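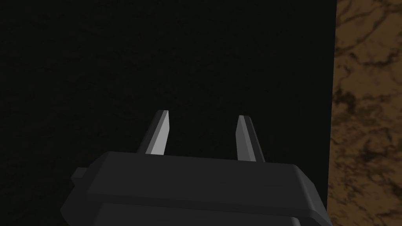
首页 产品 活动用品 募捐用品 配件 下载 联系我们
搜索产品 请输入关键词或货号 搜索

Dallen 手提式募捐桶(带封条盖)
货号 784

Dallen 募捐桶供慈善步行、纪念活动、教堂门口募捐和街头募捐使用。桶身为聚丙烯注塑，盖子扣上后须拧转四分之一圈才能锁住，投币口带内挡片，桶倒过来时硬币不易掉出。提手为宽条形，长时间拿在手里不勒手指。

投币口长度可以放进对折的纸币，也可以放进小号捐款信封。盖面有一圈凹槽，用来贴一次性编号封条。封条撕开后留下字样，不能复原。每个桶随附封条若干，用完可单独订购，见下方配件。

规格
容量：5 升
桶口外径：22 厘米
高度：21 厘米
颜色：白、黄、浅蓝
材料：桶身和盖为聚丙烯，提手为聚乙烯
包装：每箱 30 个，桶身叠放，盖子另装
最小订量：一箱，颜色可以混装

标签与印刷
桶身正面留有平整的贴标区。常见的做法是贴上受益机构名称、登记编号和活动名称，纪念性的步行活动还会加上逝者的姓名和照片。我们提供空白标签纸和排版模板，模板可在下载栏取得，用普通激光打印机即可打印。也可以由我们代印，订购时附上文件，照片分辨率不要太低，扫描旧照片请用 300 dpi 以上。代印的标签先发电子样稿，确认后付印。样稿确认以后再改姓名或日期，需要重新收取制版费。

直接在桶身上做单色丝印，起印量为 80 个。丝印不能印照片。

使用说明
1. 发桶之前贴好封条，在登记表上写下桶号、封条号和领取人姓名。
2. 步行途中桶由领取人随身携带，不要放在补水点的桌上无人看管。
3. 收桶时先核对封条号，封条破损的单独放置并注明。
4. 开桶和清点由两人同时在场，清点结果双方签字。
5. 桶和盖可用温水加中性洗涤剂清洗，不要放进洗碗机。晾干后再叠放，潮湿时叠放容易吸紧。

登记表可在下载栏取得，分单页和多页两种。各地对公开募捐的许可要求不同，请在活动前向当地主管部门确认。

配件
编号封条，每卷 110 枚，号码连续
颈挂带，长度可调，扣在提手两端，适合步行时腾出双手
Trerkier 折叠台架，可放四个桶，用于起点和终点
Berchtold 硬币清点盘，按面值分格
空白标签纸，A4，防水

Trerkier 台架和 Berchtold 清点盘由各自的制造商供货，可与募捐桶一并下单，但交货时间可能不同。

租用
只办一次活动的团体可以租用。租期从发货次日算起，最长三周，往返运费由租用方承担。租用的桶只有白色，不做丝印，贴过的标签归还前请撕净。丢失的盖子按配件价计算，丢失的整桶按零售价计算。租用桶在每年 3 月盘点，期间暂不发货。

常见情况
盖子拧不动：多半是封条贴进了卡口，揭掉后沿凹槽重贴。
纸币卡在投币口：从盖子内侧抬起挡片取出，不要用硬物从外面捅。
旧款桶能否配新盖：不能，旧款桶口略小。旧款盖子仍有少量库存，请来信询问。

供货
现货一般在三个工作日内从 Fluvthorpe 仓库发出。代印标签另加四个工作日，丝印另加两周。登记在册的慈善机构、修会和教区可申请按月结算，首次订购请附登记证明副本。

批量订购和租用联系人：Seraina Fankhauser，请在来信中写明活动日期、桶数和送货地址。

本页内容更新于 6/15/19。颜色以实物为准。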